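Getting Army Surplus Ready for the House

Updated in May with your letters

I love surplus. Wool blankets, canvas bags, steel cans with lids that shut with a proper clunk — all of it made to be dropped off trucks and slept on in the rain, and most of it still cheaper than the flimsy stuff at the mall! It does come home smelling like a warehouse, though, so these are the things I do before any of it gets past the back porch.

Wool blankets

Shake them outside first, hard, one person on each end. Then check the folds for moth damage. If you see any grit-sized eggs or webbing, seal the blanket in a plastic bag, squeeze out the air and put it in a chest freezer for a week. Let it come back to room temperature before you open the bag.

For washing, fill the bathtub with cool water and a good squirt of wool wash. Press it down with your hands, don't wring or scrub. The first water will be the color of strong tea and you will feel wonderful about that. Drain, refill, press again. Roll the blanket in old towels and dry it flat over two clothes racks. Heidrun Prantl wrote in to say she adds half a cup of white vinegar to the last rinse, and I tried it on a really stinky one from the Ostside flea market. Huge improvement, and the vinegar smell was gone by the next morning.

Canvas bags and tarps

Never the washing machine! It strips out whatever waterproofing is left and leaves creases that stay forever. Use a stiff brush, dry, then a damp cloth with a little plain soap. Mildew spots get a wipe of half vinegar, half water and then a long afternoon in the sun.

To rewax a bag, rub the wax bar along the seams first and then over the panels, and go over it with a hair dryer until the wax disappears into the cloth. Small areas at a time. Hang it somewhere warm overnight. It will feel tacky for a day or two and then settle down beautifully.

Steel ammo cans

My favorite thing in the whole store. Buy only empty ones, open the lid before you pay, and look at the rubber gasket. It should be soft when you push a thumbnail into it. Cracked gaskets can be replaced, but ask for a few dollars off.

Wash the inside with dish soap and hot water, wearing gloves, and do it twice. There can be lead dust in there from whatever was stored before, so keep them away from food and from kids' toys, and throw the rag out. After that they're perfect for drill bits, candles, jumper cables, tent pegs. Loose rust comes off with steel wool. Dab the bare spots with metal primer the same day.

Do all the brushing and scraping where you can clean up easily. Old canvas sheds, dried mud comes out of the seams in little pebbles, and wool leaves fluff on everything. When you're done, wipe the work surface with a damp cloth, and get into the corners with a soft paintbrush.
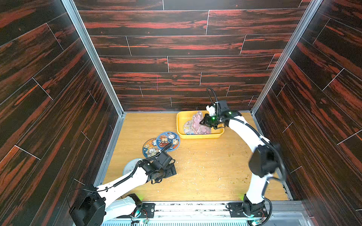 Crumbs and flecks show up well on a pale wood-grain floor.

Canteens and mess tins

Aluminum mess kits clean up with a spoonful of cream of tartar in simmering water, 11 minutes or so by the kitchen clock and then a good rinse. Skip the dishwasher, it turns them a sad dull gray. I keep old canteens for decoration or for watering the porch plants. You can't see what's going on inside them.

Footlockers

Plywood ones hold a smell like nothing else. Prop the lid open for a few days with a bowl of baking soda in the bottom and change the soda when it clumps. If that doesn't do it, brush two thin coats of clear shellac on the inside. That works every single time for me!

Please don't sand off the stenciling. Mine says 3622 on the lid in chipped white paint and I wouldn't part with it. A wipe of paste wax will protect the lettering, but test a tiny corner first. Sticky latches want a drop of light oil and some patience.

From your letters

Rosângela Miranda lines her footlocker with cedar planks, cut to fit and not glued, so she can lift them out and give them a light sanding when the scent fades.

Peadar Egan uses the webbing belts as straps for carrying firewood. Two belts, a dowel for a handle, done in five minutes.

Cauã Seixas asks how to get old boot polish off a leather strap. Saddle soap on a barely damp sponge, small circles, wipe, repeat. Condition it the next day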